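**Ticket: scanning stand at packing bench does not read parcel labels**
Site: Drivside, returns room
Opened by: Eun-seong Kwak
Handled by: Taner Ateş (Melladdale support)
Status: closed, one follow-up open 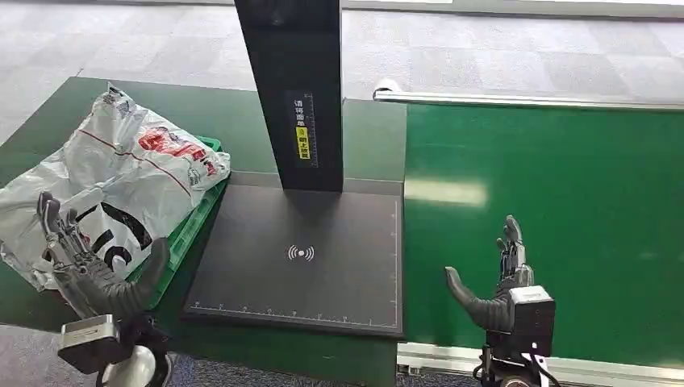
**Eun-seong Kwak, 8:40**

Good morning. Since we changed the order of the benches, the black stand misses many labels. I put the parcel on the base, I wait, and the weight comes on the screen but the number of the parcel stays empty. Sometimes it reads on the second try. With small boxes it is fine. With plastic bags it is bad, and today we have mostly bags from Uysal.

What I did already:

- restarted the bench computer, 2 times
- wiped the base with a dry cloth
- tried a different parcel with a new label - same result
- typed the number by hand, this works but it is slow

We must finish 275 returns before the driver comes in the afternoon.

**Taner Ateş, 9:05**

Hello Eun-seong, thank you for the clear list. Please tell me two things. Is the label flat when you put the bag down, or does it bend over a fold? And do you keep the next bag close to the base while you scan?

**Eun-seong Kwak, 9:20**

It bends, yes. The bags are wrinkled and I do not press them. The next bag waits on the green crate, left of the stand. Before the change the crate was on the other side of the room, so I think you can be right about this.

**Taner Ateş, 9:30**

Then please try in this order and write the result after each step:

1. Move the crate one arm length away from the base.
2. Put the bag with the label up and pull the plastic flat with both hands.
3. Keep the label inside the ruler marks on the base.
4. If it still fails, open Piseck on the bench computer, go to Stand, and run the focus test with the paper sheet.

**Eun-seong Kwak, 10:15**

Step 1: a little better. The weight does not jump anymore. I think the edge of a bag was lying on the base.
Step 2: much better, but a label on a seam still fails.
Step 3: no difference for me, I was already inside.
Step 4: the test says "focus low". I did not change anything, I wait for you.

**Taner Ateş, 10:25**

Good that you waited. The focus was saved for the height of the old bench. Press "Set new height" and keep the base empty until the message goes away. Your limit for saved scans is 3,000, so please also send the old ones.

**Eun-seong Kwak, 11:10**

Done. I scanned 4 difficult bags, all were read on the first try, also the one with the label on the seam. Old scans are sent. The crate now stands at the end of the bench and it is more comfortable for my arm too.

**Taner Ateş, 11:15**

Thank you, I close the ticket. Follow-up: I will ask Uysal if they can put the label on the smooth side of the bag. I expect their answer in October.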